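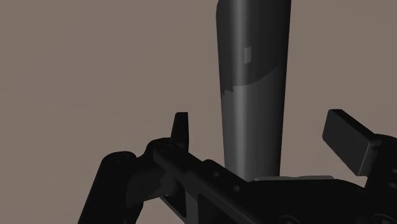 The Night Shift at Clasora

The fault on Illés was found by Hilkka Oksanen at ten to four in the morning, with a mug of soup in one hand and her shoes off under the desk, and she very nearly didn't find it at all, having promised herself she would go home at three.

Illés was the arm. It had been named by a Hungarian fitter who had long ago gone off to get married, and the name had outlived two coats of paint and most of the original wiring. It stood behind a wire fence at the far end of the Clasora bottling hall, lifting full bottles of cordial off a plate and setting them into crates, and it had a twin inside the computer which did the same thing all day and all night without spilling a drop. Whatever the real arm was going to be taught, the twin was taught first. That was the rule, and Hilkka had written it herself, on a sheet of card, in green felt pen.

Now, the trouble had begun a week before, when the new bottles came in from Flastell. They were handsome things, wide at the shoulder and drawn in towards the foot, and the marketing people loved them so much that they kept one on the windowsill with a dried thistle in it. The arm did not love them. On the first morning it took hold of one, raised it as high as a man's chin, and let it slide straight down through its fingers on to the concrete. Then it went on and put nothing at all into the crate, very gently, and came back for another.

Eero Lindqvist had been standing at the fence. He was the shift fitter, a broad, slow, kindly man who had worked in the hall since it made pickled beetroot, and he hit the red button with the flat of his hand before the second bottle was off the plate. He wasn't hurt, but there was a piece of glass in the tongue of his left boot as long as a matchstick, and he carried it up to the office in an envelope and laid it on Hilkka's keyboard.

"I was outside the fence," he said. "I'd like that written down. I was outside it, and it still found me."

So it was written down, and the mesh was doubled along the bottom, and the arm was switched off and padlocked until somebody could say why it had happened. The somebody was Hilkka, there being no one else.

She had run the twin 1,382 times since then. Every single time it picked up the bottle as sweetly as you please, carried it across and put it down. The grip was set to 70 on the little scale the makers used, which had been plenty for the old bottles and ought to have been plenty for these. She tried it at less. She tried it with the lights off in the hall, so to speak, and with the plate nudged over, and once, out of plain bad temper, with the bottle upside down. The twin coped with everything. It was like arguing with a very polite child.

"Perhaps it was just the one bottle," said the manager on the telephone, who had 2,080 crates promised to Clovo for the start of February and a voice that was getting higher by the day. "A greasy one. Couldn't it have been a greasy one?"

"It could," said Hilkka, "and when I know it was, I'll take the padlock off."

She thought afterwards that she might have given way the next time he rang. She was tired, and she liked him, and he had a way of mentioning everybody's wages without quite mentioning them. But that night she had her soup, and while it cooled she did something she hadn't bothered to do before, and stopped the twin halfway through. She brought the view right down to the hand, with the two fingers standing open on either side of the bottle, and then she moved it along one tick at a time, the way you'd turn the pages of a book you suspected of having two stuck together.

The fingers came in. They came in and they stopped, and there was a gap between the finger and the glass. It was a very thin gap, no more than a thread, but she could see the brown background through it. Then the arm went up, and the bottle went up with it, held by nothing whatever.

Hilkka put the mug down on the padlock key and said a word her grandmother had used for goats.

It took her until daylight to get to the bottom of it. When the new bottle had been drawn for the computer, the shape you looked at and the shape the fingers felt had been made separately, as they always were, and the one the fingers felt was a plain straight tube. Somebody had drawn it in a hurry. It was as wide at the foot as it was at the shoulder – no taper in it at all – and so the twin had been squeezing a good honest pipe, night after night, while the real arm was asked to hang on to something that slipped away narrower underneath it. And the somebody, when she opened the notes on the file, was H. Oksanen.

She sat and looked at that for a good while. Then she put her shoes on and went down to the hall, where Eero was just hanging up his coat, and told him.

He thought it over, the way he thought over everything, with his lips pushed out.

"So it was learning on the wrong bottle," he said.

"On my wrong bottle. I was thinking about getting home. I remember it, Eero, I remember the evening. I looked at the picture and the picture was right, so I never looked underneath."

"Well," said Eero, "I once put a conveyor in backwards." He gave her half of his cheese roll, and they ate sitting on an upturned crate, with the arm hanging over its plate on the other side of the mesh and the padlock cold on its chain.

She drew the bottle again that morning, properly this time, with a pair of calipers and the one from the windowsill, thistle and all. The twin dropped it at once. It dropped it 685 times before dinner, and Hilkka, who had never been so pleased to see anything fail in her life, telephoned the manager and told him that Clovo would have to wait. There was a long silence, and then he asked, in quite his ordinary voice, whether Eero's boot was all right.

The new finger pads were eleven days coming. When they were fitted, Eero took the key off its hook and held it out to her, and she shook her head and told him he had better do it, as it was his boot. He walked the whole length of the fence first, pushing at the mesh with his foot.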